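Thread: House rules for handheld gripper recording – what do you actually enforce?
Board: Automation & Robotics > Standards and Good Practice

gsedwards
I've been asked to write a one-page set of rules for our recording area at Stenach. We have people doing household jobs with handheld grippers, two per person, marker cubes on top, head camera on. At the moment everyone has their own habits and the person cleaning up the recordings gets the blame when things don't line up.

I don't want a forty-page manual. What I have so far:

1. Cubes wiped and checked for lifted corners before the first take of the day.
2. Cables run down the forearm and clear of the feet.
3. Nothing on the floor inside the working area apart from what the task needs.
4. Each take starts and ends with both grippers held still where the camera can see them.
5. If something is dropped, carry on and finish. Don't stop and start again.
6. Any change to the set-up gets written down at the time.

What's missing, and what would you throw out?

Glenys Edwards

toolpost_terry
Number 5 will start a fight. We do the opposite. If it's dropped, the take is binned and you go again. Otherwise you end up with a pile of fumbling that somebody has to sort through.

fsmadi
I'm with Glenys on 5. A drop and a recovery is useful if it's labelled. What you don't want is a drop, a pause, a look round at your mate, a laugh, and then a recovery. Our rule says finish the job if you can do it from where you're standing, and mark the take. If you'd have to walk off to fetch the thing, end it there.

On 2, I'd be more exact. "Clear of the feet" means different things to a tall person and a short one. We have the cable held at the wrist and again above the elbow, with enough slack to reach full stretch. Test it by putting both arms straight out before you start.

Fouad

Binnacle
Do you risk assess any of this as machinery? There's no powered arm in the room from the sound of it. Our safety chap wanted the full robot cell paperwork, fence and all, and it took until August to talk him down to an ordinary workstation assessment with a bit on trips and a bit on sore wrists.

gsedwards
Ordinary workstation assessment here too. Trips are top of the list, then wrists and shoulders. We limit people to 40 minutes with the grippers on and then they do something else for at least 12. I took those numbers out of the air, more or less, so if anyone has better ones I'd like to see them.

toolpost_terry
40 is too long if they're working above chest height. Hanging things, shelves, cupboards. I'd halve it for those.

fsmadi
Depends on the weight of the gripper. Ours are light and people are fine at 40 on table work. For anything overhead I agree it wants to be shorter. We go by takes: 18 and then swap over, whatever the clock says. Some people work slowly and there's no sense in hurrying them.

Kestrel_Rd
I used to do inspection work at Saab, different field altogether, but the habit I took away from it was that a rule you can't check isn't worth writing. "Wiped and checked" can't be checked. "Initialled on the sheet" can. Same with the floor. Put tape down, and anything inside the tape that isn't on the task card comes out before you start.

Binnacle
People will initial a sheet without looking at anything. I've seen a whole week initialled on the Monday.

Kestrel_Rd
Then you have a different problem, and you know about it because of the sheet.

prorndale_mick
We do this at Prorndale on a smaller scale. Two things I'd add to the list.

First, background. Agree whether other people may be in view or not and stick to it. We allow it, provided they've signed the form and aren't reaching into the working area. Other sites say no one at all. I don't think it matters much which, so long as half your takes aren't one and half the other with no note of it.

Second, spare props. Ours used to go on any surface that was handy. Now they have a set place and it's on the task card.

The hanger task is the one I'd test any rule sheet on. It's two-handed, the thing you're holding is thin, and the stand is full of hooks for it to catch on.
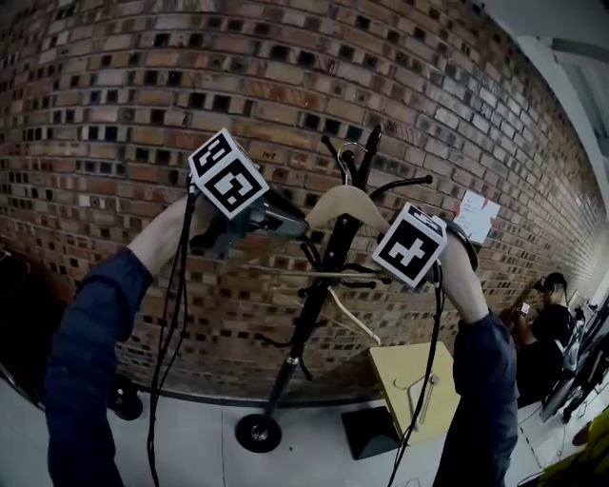 Hanger going up to the coat rack, both grippers on it, marker cubes towards the camera.

gsedwards
Thanks Mick, very useful. Do you have a rule about what happens when a hanger ends up caught lower down among the hooks, like the other one there? Is that tidied before the next take or left?

prorndale_mick
Depends on the card. If it says "clear rack" then everything comes off first. If it says "part filled" you leave it as it is. What you can't do is straighten it up halfway through with your free hand.

toolpost_terry
I'd want the box and the spare hanger further off. And there are cables on the floor over by the desk. Your rule 3, Glenys.

prorndale_mick
The box is where the spares go, so it stays. Cables by the desk are outside the working area, but point taken, they'd be better in a cover.

fsmadi
I'd leave the box too. Rule 3 as Glenys wrote it says "apart from what the task needs" and I'd call the spares part of the task. Perhaps say "listed on the card" so there's no arguing.

One I haven't seen mentioned: which way the cubes face. With hanging tasks people roll their wrists to get the hook over, and then the markers point at the ceiling or at each other. We ask that at least one face of each cube stays in view for 80 per cent of the take. Anything under that gets looked at by a second person before it's kept.

Binnacle
80 per cent measured how?

fsmadi
The software counts it. We use Flaselix for the review and it gives a figure for each cube per take. Before that we did it by eye, and no two of us agreed.

toolpost_terry
I don't like telling people how to hold their wrists. You end up recording people who are thinking about cubes instead of people hanging up a coat. Put more cameras up and leave them alone.

fsmadi
More cameras means more to calibrate. We don't tell them how to hold their wrists, we throw out the takes that can't be used and tell them why.

Kestrel_Rd
Comes to the same thing by the second day.

gsedwards
Redraft, with thanks to all:

1. Cubes wiped and corners checked, initialled on the sheet before each session.
2. Cable fixed at wrist and above elbow. Arms straight out to test the slack.
3. Working area taped. Nothing inside it unless listed on the task card, spares included.
4. Start state on the card: clear or part filled.
5. Grippers still and in view at start and end.
6. Drops: finish if you can do it without leaving your spot, and mark the take. Otherwise end it.
7. Others in view: allowed with a signed form, hands out of the taped area.
8. 40 minutes on, 12 off. 20 minutes on for anything above chest height.
9. Changes written down at the time, with initials.

I've left marker visibility off the sheet for now and put it in the reviewer's notes. Terry, I know you still don't like number 6.

toolpost_terry
I don't, but I can live with it if they really do mark them. Put the mark on the sheet and in the file name. One of the two will get missed.

prorndale_mick
For 3, use a tape colour you don't use for anything else. Ours was the same as the fire route and we had to lift the lot.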